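Gathering Demonstrations for a Two-Handed Sorting Task
Final Project Report, Robot Learning Laboratory Course
Submitted 2019-11-21

Project group: Tullio Fiore, Brigitta Zaugg, Valter Mendes
Supervisor: Ragnheiður Bergmann

1. Purpose

The Lumach project studies whether a robot with two hands can learn to clear a table of mixed household items from examples given by a human operator. Our group was responsible for collecting those examples. Training of the model was assigned to a second group under Gerardo Sorrentino and is covered in a separate report. The present document describes the workspace, the choice of items, the recording procedure and the problems we met.

The agreed target was 500 accepted demonstrations. A demonstration was accepted if the operator picked up the named item, moved it to the requested position and returned both hands to their starting area without outside help.

2. Workspace and Items

All recordings were made at a single table with a dark teal covering. A folding screen of woven panels was placed behind it to keep the background the same from one session to the next. The operator controlled both arms and worked from the view of the head camera only. Lighting was left at the normal room setting.

We avoided purpose-made test blocks. The items were ordinary packaging and stationery, selected to differ in stiffness, height and surface. Flat and flexible articles, such as a spout pouch, a snack packet and an open spiral notebook, were mixed with a drink bottle, a small pink box, a molded-pulp tray and a clear container with a blue ball on top. Items were placed anew before each demonstration, and no fixed layout was used.

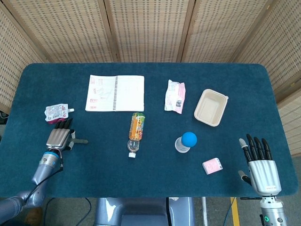
3. Recording Procedure

Each session followed a written plan drawn up by Brigitta Zaugg. The first 100 demonstrations were treated as practice for the operators and were stored separately. They are not part of the set delivered for training.

At the start of a demonstration, the session lead read out the item and the position. The operator then chose which hand to use. Transfers between the hands were permitted. Every recording contains the head camera view, the joint positions of both arms and the spoken instruction in text form. Files were labeled on the same day and checked by a group member who had not operated the robot in that session.

4. Problems Encountered

Flat items caused the most difficulty. The fingers tended to push the pouch along the covering before they closed on it, and operators developed different ways of dealing with this. Tullio Fiore preferred to press down on one end and lift the other, while Valter Mendes steadied the pouch with the second hand. Both methods were kept in the set, with a note in the label.

The tray raised a question of definition. Some operators gripped it by the rim and others slid it to the table edge. After discussion with the supervisor, sliding was ruled out, and 21 recordings were withdrawn for this reason.

We also lost 2 sessions to a fault in the recording software, which saved the camera view without the joint positions. A check of file contents was then added to the start of each session.

5. Outcome and Remaining Work

The target was reached in November, and the set was handed over with its labels and the written session plans. The group recommends that later collections use more than one table covering, as the present set offers no variation in this respect. The notebook was always recorded lying open, and closed positions should be added before the set is used for tasks involving paper goods.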